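Bellik RV Listings

Used motorhome and travel trailer listings from the Gelesbridge and Pandilwood lots, one row per unit. The file has 1,134 rows. Prices are asking prices in US dollars, before tax and dealer fees.

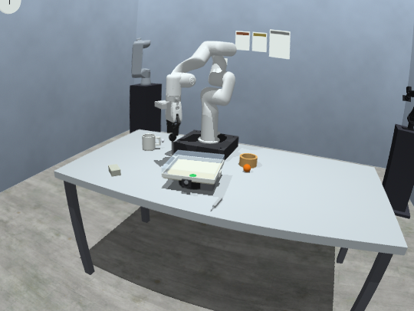 Columns are stock_no, year, make, floorplan, length_ft, slides, price and lot. Slides is blank on 8 rows where the ad left it out. Trade-ins still in the shop are not listed.

Last updated Jul 29, 2021. Send corrections to Hemant Kashyap with the stock number.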